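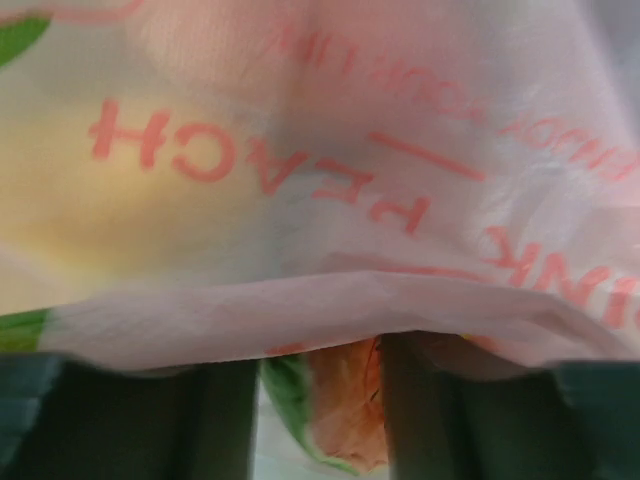

Trernano Fruit Share
Minutes of the Thursday evening meeting, Espinoza Hall

The meeting opened at 7 p.m. with a warm welcome to everyone, old faces and new, and the November minutes were agreed once the spelling of Brarnino had been put right (sorry again!).

Bags. We gave out 864 bags of fruit this season against 678 last season, and there was a lovely round of applause for that. We then had a good long talk about packing, and whether the thin plastic bags are kind enough to the fruit.

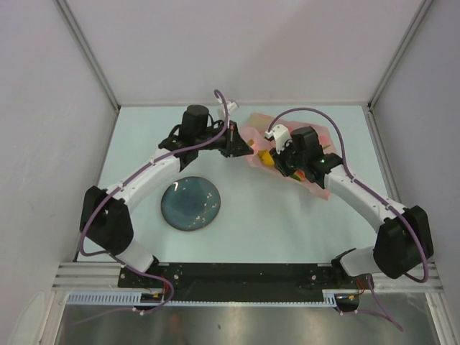 One member wondered if we might ask families to bring their own bags back, as they do over at Skelia, and several people thought it well worth trying in the spring.

Agreed: lemons go in with the watermelon wedges as before, and anything soft is handed over separately. Plates for the tasting table will come from the hall cupboard.
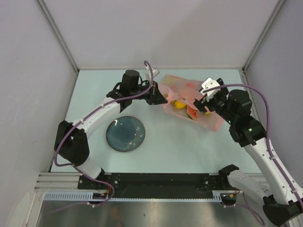

Lemons and watermelon in a pink bag, with a plate alongside.

Two offers of help with washing up were gladly accepted. Meeting closed at 8:40 p.m.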